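Ticket 883: label printer drops off the network, prints garbage when it comes back
Opened by: Cristóbal Lucero
Product: Kimetti label printer, running with Plerkbridge print server
Status: Resolved (but see my last note please!)

Hi folks, me again. Putting everything in one place this time so I'm not sending you six separate emails like I did with the scanner. The printer sits in our back office, gets its jobs from the stock computer up front, and does shelf labels and shipping labels all day long.

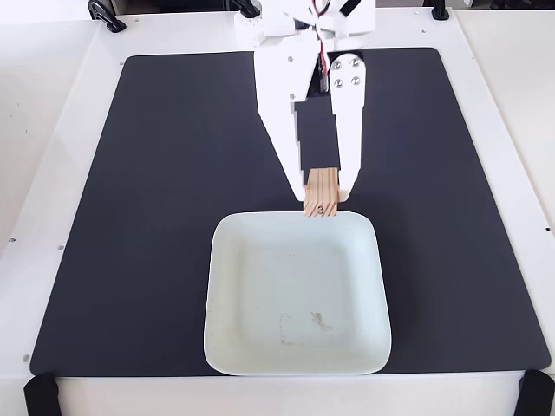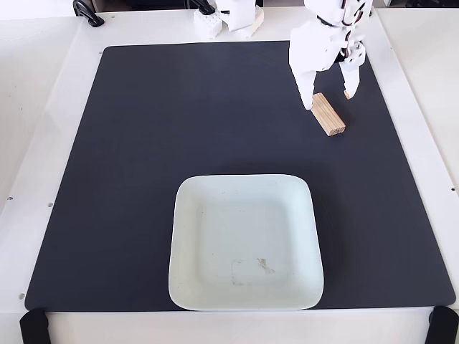

What happens: I send a batch, the first few labels come out perfect, and then the queue just stops. The printer shows a green light like everything is wonderful. Plerkbridge says "device offline." If I wait long enough it wakes up and spits out a long strip of half letters and question marks, and then it's fine again until the next big batch. Small jobs never do it, which made me think for a whole week that I'd fixed it (I hadn't).

Stuff I tried before opening this:

Restarted the printer, the print server and the stock computer, in every order I could think of. No change.

Swapped the network cable for the spare that came with the Rivadeneira phone system. No change, and then the phone in the office stopped working, but that was me plugging it back in wrong.

New roll of labels, cleaned the print head with the little pen. Prettier labels, same problem.

Reinstalled the driver. It came back set to 300 dpi when ours had been on something lower, and that made it so much worse! It quit on the second label. I'm guessing that's a clue.

Update, 4:40 pm
Thanks for the quick answer. I checked the address like you asked and the printer ends in 151. Then I looked at the list on the router and there's ANOTHER thing on 151, an old Flollari time clock that I thought we'd gotten rid of. It's still screwed to the wall behind the coat rack, happily plugged in. So I unplugged it, sent a big batch, and got nearly all the way through before it stopped. Better, but still not right. The "device offline" message is gone though, now it only says "waiting."

Update, Sunday
Came in while we were closed so I could mess with it in peace. Set the driver back to the lower resolution, turned off "send as graphics" (you were right, the reinstall had switched it on), and gave the printer a reserved address so nothing else can grab it. Then I ran 3 big batches back to back. No stops, no question marks. I even sent a job from my phone in the middle of it just to be annoying and it waited its turn like it should.

One leftover thing before you close this. Plerkbridge still lists a second copy of the printer, grayed out, with the old jobs stuck in it. When I hit Delete it says I don't have permission, and I'm logged in as the admin. Can I just leave it there, or is it going to wake up some morning and print September's shipping labels all over again?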